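Workshop notebook, Trendudico
May, started 7:40 in the morning
Turnshoes for Wanside, second pair

Continued from the last entry, where I had finished the cutting but not the sewing. The first pair (Baltazar's) was too long in the heel and he walked in it like a duck. For the second pair I am using Citlali's foot. She stands still when she is measured and she tells me directly what is uncomfortable.

Pattern is the Standitz ankle shoe, the one with side lacing and the small triangle inserted at the throat. I made these changes from the paper pattern:

Heel shortened by 5 mm on the sole piece, and the point of the heel is now rounder.
Upper raised at the inside ankle, 3 mm only.
Lace slots moved back, so the knot does not sit on the bone.
Triangle insert kept as it was.

Leather for the upper is the vegetable tanned goat from Bermúdez, the brown one. The sole is cow from the same order. I do not like this cow very much. One side of the hide is dense and cuts cleanly, but closer to the belly it stretches under the awl and the holes come out like small mouths. I marked the bad part with chalk crosses on the flesh side. Please do not cut soles from there, also not for children's shoes.

Thread: linen, 16 inches longer than I thought I would need, and I still had to join once near the toe. Next time I cut it much longer and accept that it tangles in the beginning. Waxed with beeswax and a little pine pitch. The proportion is in Amnuay's notebook and I do not copy it here, he is still changing it. The present batch is slightly too sticky. It holds the stitch very well but it collects every fiber from my sleeves.

The sole seam is edge to flesh, shoe inside out as usual. I pricked the holes first with the fine awl, without thread, all the way around the sole. Precious does it hole by hole while sewing, and her seams are straighter than mine, so I can't say that my way is better. It is more calm for me. When all holes are there I can think about the tension and about nothing else.

Problem at the toe. The upper has more length than the sole there and it has to be eased in. On Baltazar's pair I made two folds and you can see them after turning. For this pair I divided both edges in quarters with small pencil marks, then again in halves between the marks, and matched them. It took a long time and I was not sure it was worth the effort, but there are no folds. There is a slight waviness on the left toe which I think will go away with wearing.

11:20. Left shoe sewn. Stopped for tea and to cut the laces.

Laces are cut in a spiral from a round scrap, 53 cm after stretching. I pulled them through the hole in the wooden block to make the width more even. One broke. It was a weak spot in the leather, visible if I had looked.
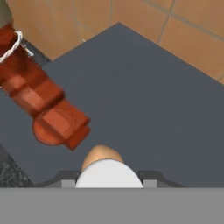 Render: dark gray tabletop, orange floor tiles behind it.

Turning. I write this part with more detail, as Citlali asked for it and she wants to turn her next pair alone.

Soak the shoe in water of room temperature until no more bubbles come out. For the goat this is fast, for the sole it is slower, and it is the sole that decides. If it is not soft enough, the sole will crack across the grain at the waist, and then you have lost the whole work. Do not use warm water. I tried it in the winter with a scrap of the same tannage and it became hard like a biscuit after drying.

Start with the heel, not the toe. Push the heel in with both thumbs and roll the sides down over it. When the heel is through, pull the upper with one hand and push the toe from inside with the round stick (the handle of the old spoon is too sharp, please leave it in the kitchen box). The toe comes at the end and suddenly. Go around the seam from inside with the bone tool, pressing outward, a small distance each time.

The left shoe turned well. No broken stitches, and I checked with a finger along the whole seam. At the inside waist the thread is visible if you bend the sole strongly. I could have pulled tighter in that place. I leave it.

Then I put it on Citlali's foot for a short time while it was wet, with a wool sock, so it takes the form. She complained about the cold but the heel sits correctly. No duck. After this stuffed with dry wool waste and put on the shelf away from the window.

About authenticity, for Damián who has to fill the form for the Wanside organizers. They ask for a source for each piece of footwear. For this pair please write: cut and seam type after a 13th century find, lacing position adapted by us. I prefer that we write honestly "adapted" and do not pretend. They also ask if the soles have any modern rubber. No rubber in either pair. The form number is 3,604 and it must be the same on both sheets, last year ours was different on the second sheet and we waited a long time at the gate.

15:10. Right shoe. Holes pricked, sewing done up to the beginning of the toe. My hand is tired and the stitches are becoming longer, so I stop for today. The shoe is wrapped in a damp cloth inside the plastic box. Whoever comes first in the morning, please open the box to let the air in, otherwise the iron in the clamp makes black spots on the leather. This happened with the belt of Precious – the spots do not go out, even with lemon.

Still open:

Finish right toe, turn, form on the foot.
Ask Bermúdez if they can send cow from the back only, and what it costs.
New pitch wax from Amnuay, less sticky.
Baltazar's pair: open the heel seam and take away 5 mm, or make new soles. I am for new soles. He says he can walk in them with thicker socks. He should try this on grass before he decides.
The fine awl needs sharpening, 2 strokes on the strop are not enough anymore, it must go on the stone.
Grease for both pairs only after complete drying. The tallow mixture is in the jar with the blue lid.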